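Saturday, 2 pm. Dullow club, chair wiping task.

Goal for the day was 100 clean takes with the hand-held grippers. Both were charged and both marker cubes tightened before the start. We agreed on one order for everybody: back of the chair first, then the seat.
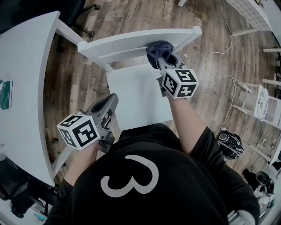 *Photo: Skesley workshop*

Right gripper holds the navy cloth against the top of the backrest, left one stays open over the front corner of the seat. Keep the marker cubes turned up toward the head camera — a rolled wrist hides them and the take is lost.

Threw out 9 takes for that. Next session: try a bigger cloth, and copy everything to the Ika drive before packing up.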